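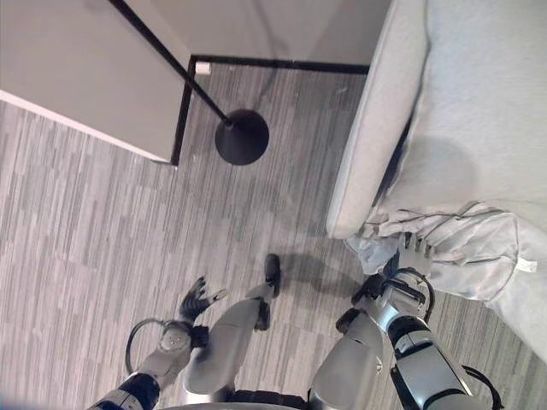
*Right hand on the cover, left arm out, lamp ahead to the left. Head cam.*

**Thread: Right hand won't release fabric after wrist fault (Hurkutano build)**

**stindska_fan** – 12/2/19

Hi all! Finally got our humanoid doing sofa covers and I'm over the moon with it, except for one fault that has me stumped. It walks up, bends, pinches the corner of the cover and starts to pull. Then the right wrist throws error 253 and the fingers stay shut. The arm goes into hold, the legs don't, and the balance routine tries to step back while the hand is still clamped on the cloth. It has done this on 7 runs now. On the worst one it dragged the cover, twisted, and the left arm swung out toward the floor lamp. I hit the stop in time, but wow, that woke me up!

Software is Hurkutano with the Civa hand driver. Any ideas?

**kettle_and_bolt**

Love this project! Look at your cable first. There's a black one curving over the right wrist in your picture, and on ours that stretch got pulled tight every time the hand turned palm down. We got the same sort of dropout. Give it more slack and see.

**mossgreen**

> Look at your cable first

I don't buy it. A bad cable would drop out on free air moves too. Does it? My money is on the current limit. Bunched cloth is thick, the fingers keep squeezing, the driver gives up. What's your limit set to?

**stindska_fan**

2000 mA, straight from the Civa defaults. And no, it never faults in free air. I waved that arm for most of an evening.

**kettle_and_bolt**

Free air doesn't load the wrist, though. Hang a bag off the hand and wave it again before you rule the cable out.

**kurtulus_lab_rat**

You're both chasing the fault and skipping the scary part. Any hand can fault. What bothers me is that the legs kept going with a hand locked onto furniture. At Kurtuluş we tie all of it together: if either hand reports a fault, stepping is blocked and the robot stands where it is until a person clears it. Please do that before the next run. And move the lamp!

**mossgreen**

Agree on the lamp. Not so sure about blocking steps. If it's already leaning into the pull, freezing the feet can tip it over. I'd open the fingers first, then let it step.

**kurtulus_lab_rat**

Can't open fingers if the driver is the thing that died – that's the whole problem here. Put it on an overhead line and block the steps.

**stindska_fan**

Great stuff, thank you! Did the bag test tonight with the robot on a line. 2 faults, both with the palm down, so kettle_and_bolt may be onto something. I also lowered the squeeze force for cloth, and stepping is now blocked on any hand fault. Lamp is in the hallway. New cable goes in on the weekend and I'll post the logs.

**mossgreen**

Fine, I'll give you the cable. Still lower that current limit.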